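Teaching a pretend arm to stack pretend bricks

The office of Bonsu is above a shop that sells bathroom taps, and the person who runs its data desk would like it known that the two businesses are not connected. She asked not to be named, on the grounds that her mother still believes she works in accounts. "I did work in accounts," she says. "I moved desks. It didn't seem worth a phone call."

What she does now is collect examples. Bonsu supplies them to Totitari, a larger firm with a nicer kitchen, which is training a learning system to pick things up and put them down on top of other things. The system learns by copying. Before it can copy, somebody has to do the job properly, over and over, while every movement is written to disk. All of this happens in simulation, in a program called Dunavura, and so the arm, the table and the cubes exist only on a screen.

"People hear 'robot' and come up the stairs hoping to see one," she says. "Then I show them a monitor. One man asked if it was in the cupboard."

She came to it in March, when the team was short of hands and she was the only person in the building who had finished her year-end work early. The training took a morning. She was given a controller with too many buttons, a chair with one arm missing and a sheet of instructions whose first line was "Do not rush", underlined by someone who had plainly been rushing.

Each attempt is called an episode. The operator steers the gripper to a cube, closes the fingers, lifts, carries, lowers and lets go. A good one takes her 20 seconds. Her first took long enough for the kettle to boil and the tea to be drunk. A session lasts 45 minutes, followed by a break of 10, and the break is compulsory.

"After that long you start steering things in real life," she says. "I reached for a jar of pickles at home and caught myself lining my wrist up with the lid. I approached it from above. My husband asked if I was all right."

The awkward part, she explains, is the last bit of the journey. Getting a cube across a table is easy enough. Getting it to sit squarely on another one is where most of the swearing is done, and she has asked more than once for confirmation that the microphone is off.
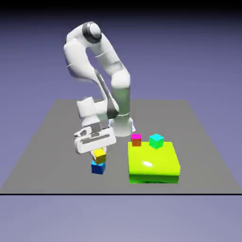 A stacking episode in Dunavura, with the yellow cube held just over the blue one.

"The gap is what costs you," she says. "You think you're there, you open the fingers, and the thing drops and skids off. Or you go too low and shove the bottom one along the table like a hoover. The program is very fair about it. It does whatever you told it to, which I find quite insulting."

The cubes begin somewhere different each time, and the bigger block that serves as a platform gets moved as well. If everything always began in one place, the system would learn the place and nothing else. She found this out with an early batch in which the person setting up had forgotten to switch on the shuffling. The trained arm went with great confidence to the spot where the cube used to be, closed its fingers on nothing, carried the nothing across and set it down beautifully.

"I was rather proud of it," she says. "It had lovely manners."

I ask what makes an example a good one, expecting to hear about accuracy. She talks about hesitation. New operators pause in mid-air while they decide what to do, and the system, which has no idea what deciding is, picks up the pause as part of the job. One of her colleagues had a habit of stopping for a sip of coffee with the cube held up. For a while the trained arm did that too. It would lift, hang about for a moment, and carry on.

These days pauses are trimmed or the episode is thrown out. She does the throwing out herself, in the afternoons, at double speed, with a packet of ginger biscuits. Collisions go. Drops mostly go, though she keeps the ones where the operator picks the cube up again and finishes the job. Those go in a separate folder, and she is fonder of them than of anything in the main set.

"If all it ever sees is people getting it right, it's got no clue what to do when it gets it wrong," she says. "It just sort of stands there. I've had managers like that."

There was an attempt to do without people altogether. A small outfit called Bastari offered a script that would produce stacking episodes by the thousand, with no chair required. She was all in favour, having seen the chair. The scripted ones were quick and tidy and every one took the same route, up, across and down in straight lines, and the system trained on them fell to bits as soon as a cube was turned at an odd angle. Bonsu still uses them to pad things out. The mix is a matter of some argument with Totitari, conducted by email and, she says, mainly in bold type.

Does she worry about teaching a machine to do her out of a job? She gives this some thought, or possibly she is looking at the biscuit.

"My job is putting one cube on another cube in a place that isn't there," she says. "If it wants that, it can have it. I'd only ask that it does the spreadsheet as well."

The spreadsheet is where every episode gets logged, with the operator's initials and a column for remarks. She scrolls through some of it for me. Most of the remarks are a single word. "Fine." "Wonky." "Sneezed." Further down is a long entry, written late in a session, concerning the blue cube and its attitude.

Next month they move on to stacks of three, and after that to putting 2 cubes on the platform side by side without knocking either of them off. She has tried it already, on her own time, and reports that it is horrible. A new chair has been ordered. The delivery people have rung twice to ask if she meant the tap shop.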